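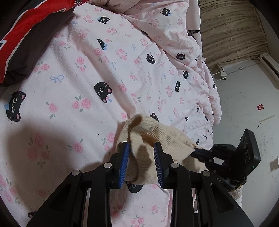
Hand-Held Gripper Comparison: Frequently Asked Questions

Last updated in December. Maintained by Ferhat Toprak.

What were you comparing?

Two sets of finger pads on the same hand-held gripper, plus two ways of mounting the camera. The gripper is a two-finger linkage design that you squeeze by hand. We call the pads by the names of the shops that molded them: Wirkano (ribbed, soft) and Selholm (flat, a little harder). The job was picking up and folding laundry, mainly socks, pillowcases and thin towels.

Why laundry and not blocks or cups?

We had already done blocks and cups. Both pads handled them well enough that the numbers told us nothing. Cloth is harder. It slides, it doubles over, and a pad that holds one layer may not hold two.

How many grasps are in the comparison?

2,927 with the ribbed pads and 3,048 with the flat ones. A grasp counts from the moment the fingers start to close until they are fully open again. If the operator closed on nothing, we still counted it and marked it as a miss.

Which pads did better?

The ribbed ones, on knits. With socks the ribs catch in the fabric and you can lift from a small pinch. The flat pads needed a bigger bite to get the same hold, and operators tended to push down into the bed to get it. On smooth cotton there was very little between them. On thin towels I would pick the flat pads, as the ribs sometimes snagged a loop and did not let go when the fingers opened.

Do the pads wear out?

Yes. We replaced the ribbed pads after 1,608 grasps, when the tips had started to round off. The flat pads were still on their first set at the end. Check the tips before each session, and change both sides at the same time. A worn pad facing a new one will roll the cloth sideways as it closes.

Does it matter where you pinch a sock?

More than I expected. Near the cuff is easy to grab, but the toe then hangs down and drags over whatever is underneath. Around the middle gives you a shorter drop on each side. We asked operators to pinch the middle for moving a sock and the cuff for turning one. Whatever you choose, write it down and keep to it for the whole session.

Can I work on a patterned sheet?

Yes, and you should for part of the time. We began on a plain gray sheet and the tracking drifted badly, because there was nothing for the cameras to hold on to. Prints with small repeated shapes worked much better. Large repeats are a bit riskier - the tracker can mistake one for its neighbor if you move fast.

One hand or two?

Two for folding. One is fine for picking up and dropping into a pile. With two, keep the idle gripper low and a little back. If it sits in front of the item, the other camera loses sight of the pads.

Which camera mount should I use?

We tried a short mount and a tall one. The short mount sees the fingertips better but is blocked by a large item such as a pillowcase. The tall one gives a wider view and makes the tool feel top-heavy after an hour. We settled on the short mount for socks and the tall one for everything else.

Do I need to recalibrate after changing pads?

Yes. The ribbed pads are thicker than the flat ones, so the closed position is different. Close the gripper fully with nothing in it, save that as zero, then open it fully and save that too. It takes a minute. Eleven of our early sessions had to be thrown out over this.

The linkage feels loose. What should I check?

Start with the screws at the joints. They work loose with use, and a small amount of play at the joint turns into a lot at the tip. Tighten them until the arms move freely with no side-to-side wobble. If an arm sticks, back that screw off a quarter turn.

Will the results carry over to a robot arm?

Partly. We ran the ribbed pads on an Aromo arm with a Kocabaş controller, and the ranking on knits stayed the same. The arm missed more often on single layers lying flat, where a person feels the surface and eases off. We have not tried the flat pads on the arm yet.

Can I get the pad files?

The ribbed mold is ready to share. The flat one needs its dimensions checked again first. Write to Ferhat and say which version of the finger you have, old or new, as the screw spacing changed between them.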